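School board backs teacher training plan for math and science, 5 to 3

By Jasmina Kelmendi
10/12/2021

MUJIĆ - After an evening that ran well past the time most of the families in the back rows would have liked, the Mujić school board voted 5 to 3 on Thursday to pay for extra math and science training for its elementary and middle school teachers, starting in March. The plan, which has been talked over in one form or another since the spring, will let 545 teachers spend time away from their own classrooms learning alongside people who use the subjects in their daily work.

Superintendent Haris Karagiannis, who had a cold and apologized for his voice more than once, told the board that the district has plenty of children who like science and not nearly enough grown-ups who feel at ease teaching it. He said many of his elementary teachers had one science course in college, sometimes a long while back, and have been getting by ever since on good will and borrowed lesson plans.

"They're asking us for this," he said. "I get the emails. They want to be better at it, and they want somebody to give them the time."

Under the plan, each teacher will go through 8 full-day sessions, spread out so that no school is missing too many people at once. Substitutes will be paid for out of the same pot of money, a point that board member Hiyori Ishida pressed on for quite a while before she was satisfied. Some of the days will be held at the Trosura Science Center, which already runs the summer camps so many local kids know (and whose parking lot, as anyone who has tried it on a Saturday can tell you, is another matter). The rest will take place in the district's own buildings, with lessons on measurement, fractions, weather, simple circuits and the kind of beginner's programming that fourth graders tend to pick up faster than their parents do.

Teachers who finish all of the sessions will get a district certificate and a small yearly stipend. The board has not yet settled on the amount, and it is expected to come back to that at a later meeting.

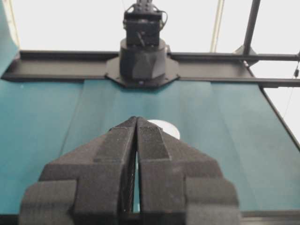
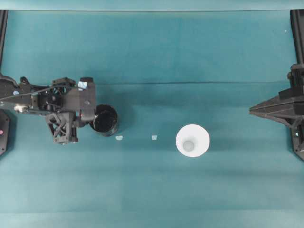
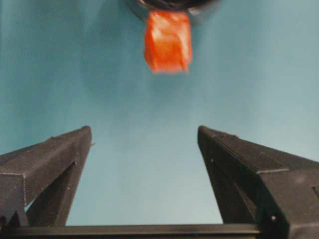 Black gripper fingers, each time against teal.

Ifeanyi Obi would have liked to see the high schools included from the start, and told the board so during public comment. The older students are the ones closest to picking a college or a job, Obi said, and it seemed a shame to make their teachers wait for a second round that might or might not be paid for.

Karagiannis answered that he didn't disagree, and that he would bring the board a proposal for the high schools once the first group of teachers had been through. He wouldn't promise a date.

The three members who voted no all said they liked the idea and worried about the rest of it. Dušan Delić, the longest serving of the three, said he would have felt better seeing the money set aside for more than one year, and he reminded his colleagues of the reading program that started with a lot of cheering and then quietly ran out of funds. He also asked that teachers be surveyed after every session, with the answers given to the board in full. That request was added to the plan without any argument at all, which drew a little applause from the folks who had stayed to hear it.

Ishida, who voted yes, said she had gone back and forth all week and finally made up her mind after visiting a fifth grade class at Selik Elementary, where the children were building bridges out of drinking straws and did not want to stop for lunch.

Sign-ups will open through each school's front office, and principals will be sent the schedule before the winter break. Teachers new to the district can take part too, as long as they are on a full-year contract. Families with questions about substitute coverage are asked to call their child's school first.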